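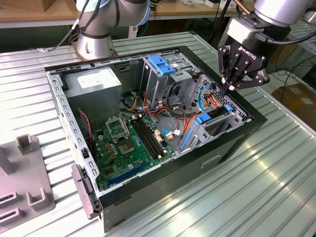
나는 오래된 데스크톱을 버리지 말고 한 번은 열어 보자는 쪽이다. 고쳐 쓰자는 얘기가 아니다. 고치는 건 그다음 문제고, 일단 옆판을 떼고 눕혀 놓고 들여다보기라도 하자는 거다. 주변에 이 얘기를 하면 반응이 늘 비슷하다. "그거 열어서 뭐 하게?" 음, 나도 처음엔 뭐 하려고 연 게 아니었다. 소리가 너무 커서 열었다.

그때가 3월이었는데 컴퓨터가 밤마다 헬리콥터처럼 울었다. 동네 수리점에 가져갔더니 사장님이 대충 들어 보고는 새로 사라고 했다. 그 말이 꼭 틀린 건 아니었을 텐데 괜히 오기가 생겨서 집에 들고 와 나사를 풀었다. 팬에 먼지가 담요처럼 껴 있었고, 붓으로 털어 내니까 조용해졌다. 그게 전부다. 그날 밤 열한 시쯤 내가 얼마나 뿌듯했는지는 우리 집 식구들만 안다(다들 자는데 깨워서 들어 보라고 했다).

그 뒤로 남들이 내놓는 본체를 하나둘 얻어다 열게 됐는데, 열수록 드는 생각이 있다. 사무실에서 쓰던 투박한 데스크톱이 생각보다 훨씬 친절하다! 겉은 시커멓고 멋이라곤 없는데 안을 보면 파란 플라스틱이 군데군데 박혀 있는 기종이 있다. 광학 드라이브 쪽에도 파란 탭, 하드디스크 칸에도 파란 걸쇠. 처음 여는 사람도 "아, 여기를 만지라는 거구나" 하고 알 수 있게 색을 칠해 둔 셈이다. 나는 이런 게 정말 좋은 디자인이라고 생각한다. 손님이 평생 안 열어 볼 수도 있는 곳에 그렇게 표시를 해 두었다는 게 말이다.

요즘 물건들은 반대로 간다. 얼마 전에 산 Vadmont 무선 스피커는 나사 구멍 하나 안 보인다. 배터리가 다 되면 어떻게 하냐고 고객센터에 물었더니 제품 교환을 권한다는 답이 왔다. 멀쩡한 스피커를 배터리 때문에 버리라니, 나는 이런 답을 받으면 하루 종일 기분이 나쁘다. 우리 집 Hollenstein 커피 그라인더도 마찬가지다. 바닥 고무발을 다 뜯어야 나사가 나오는데, 뜯고 나면 고무발이 다시 안 붙는다. 그래서 지금 그라인더가 살짝 기울어진 채로 살고 있다. 커피 맛에는 지장이 없다.

물론 데스크톱도 다 좋은 건 아니다. 케이블은 좀 너무하다. 파워에서 나온 노란 선, 빨간 선, 주황 선, 검은 선이 한 뭉치로 가운데를 가로질러 퍼지는데 처음 보면 기가 죽는다. 괜히 폭탄 영화 생각도 나고. 나도 처음엔 빨간 선을 건드리면 큰일 나는 줄 알았다. 그런데 커넥터 모양이 서로 달라서 웬만하면 엉뚱한 데 꽂으려고 해도 잘 안 들어간다. 억지로 밀지만 않으면 된다. 억지로 미는 사람이 있긴 하다. 내가 그랬다.

또 하나, CPU 소켓. 여기만큼은 나도 잔소리를 좀 하고 싶다. CPU를 빼고 고정 쇠를 열어 둔 채로 돌아다니지 말자. 소켓 안쪽에 핀이 드러나는 방식이면 손가락이든 소매 끝이든 스치기만 해도 휘어질 수 있고, 한 번 휘면 바늘 끝으로 펴야 하는데 그건 취미가 아니라 벌이다. 나는 니트를 입고 작업하다가 보드 하나를 보냈다. 그날 이후 본체를 열 때는 꼭 소매를 걷는다. 전원 코드도 당연히 뽑고. 파워 서플라이 상자 자체는 절대 뜯지 않는다. 흰 스티커에 적힌 글씨나 읽고 거기서 멈추는 게 맞다. 뭐든 열어 보자고 떠드는 나도 그 상자만큼은 모른 척한다.

Willy De Graaf라는 친구가 있는데(예전 직장 동료고 지금도 가끔 메일을 주고받는다) 내 이런 취미를 두고 시간 낭비라고 딱 잘라 말한다. 자기 시급을 생각하면 중고 부품을 빼고 닦고 하는 시간에 차라리 일을 더 하겠다는 거다. 숫자로만 보면 그 말이 맞다. 램 하나 빼서 동네 장터에 올리면 2,000원 받을 때도 있고 1,000원 받을 때도 있다. 봉투값이랑 오가는 버스비 생각하면 손해다. 그래도 나는 그 계산법이 마음에 안 든다. 주말에 화분 분갈이하는 사람한테 시급을 묻지는 않잖은가. 낚시하는 사람한테 생선값을 따지는 것도 좀 그렇고(Willy는 낚시를 한다. 이 얘기는 메일에 썼는데 답이 없다).

반대로 Damian Aigner는 나보다 더한 사람이다. 인터넷 모임 Kestetti에서 알게 됐는데, 분해한 본체를 부품별로 다 적어 두는 장부가 있고 거기 마지막 번호가 993번이란다. 나사도 종류별로 통에 나눠 담는다고 한다. 나는 그렇게까지는 못 한다. 내 나사는 전부 잼 병 하나에 들어 있고, 필요할 때마다 쏟아서 찾는다. 그런데 이 사람 말 중에 기억에 남는 게 있다. 메모리 슬롯이 비어 있는 본체를 보면 집주인이 이사 간 방 같아서 좀 쓸쓸하다는 거였다. 나는 반대로 슬롯이 비어 있으면 신난다. 뭘 꽂을지 정할 수 있으니까! 같은 걸 보고도 이렇게 다르다.

아무튼 내 주장은 이렇다. 집에 안 쓰는 본체가 있으면 내놓기 전에 저녁 시간 한 번만 써 보자. 식탁도 좋고 베란다 바닥도 좋은데, 밝고 평평하고 나사가 굴러가도 찾을 수 있는 데면 된다. 하드디스크는 꼭 빼고 내놓자. 이건 취미 얘기가 아니라 진짜 당부다. 거기에 가족사진이며 연말정산 서류며 다 들어 있는데 그대로 버리는 집이 너무 많다. 손잡이처럼 튀어나온 걸쇠가 있는 기종이면 십자드라이버도 필요 없을 때가 많다.

아이가 있는 집이면 더 권하고 싶다. 조카 둘을 앉혀 놓고 같이 열어 본 적이 있는데, 큰애는 초록색 기판을 위에서 내려다보더니 도시 같다고 했고 작은애는 나사만 모았다. 설명은 거의 안 했다. 내가 아는 것도 얼마 없고. 이건 기억하는 데, 이건 전기 주는 데, 이건 나도 몰라. 그 정도면 두 시간이 금방 간다. 나중에 Cultoveo에서 나온 과학 키트를 사 줬는데 그건 삼십 분 만에 끝났다. 값은 그쪽이 훨씬 비쌌다.

다시 조립이 안 되면 어떡하냐고 묻는 분들이 계신데, 어차피 버리려던 거 아닌가요? 그리고 나사가 2개쯤 남는 건 다들 겪는 일이니 너무 걱정하지 마시길. 나는 남은 나사도 잼 병에 넣는다. 병이 거의 다 차서 조만간 피클 병으로 옮길 생각이다.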